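Category: Governance | Meetings and Minutes | Facilities

MINUTES OF THE OPEN DAY PLANNING MEETING
Held Aug 19, 2026, Gorari Building, Room 18

Chair: Visitación Manzano

1. Minutes of the previous meeting
The minutes of the February meeting were approved without change.

2. Attendance and access
Registrations for the open day stand at 61. The room limit is 27 persons per session, and the day will therefore run in three sessions. Ovomel will provide badges and printed programs – 200 copies have been ordered.

3. Demonstration program
The Chair reported on the demonstration visit to the Hundar workshop. Members were shown the two-arm bench, where the task is to sort caps from a pile into two clear bins. It was agreed that this task will open each session.
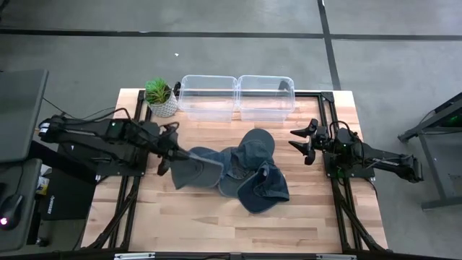

Bravo asked that visitors remain behind the floor tape while the arms are powered. The request was accepted. Questions will be taken at the end of each session, and one operator will stay at the bench throughout.

4. Actions
Hundar to confirm the operator schedule. Ovomel to send proofs of the program to the Chair. Bravo to supply the tape and signs.

The meeting was adjourned at 4:10 p.m.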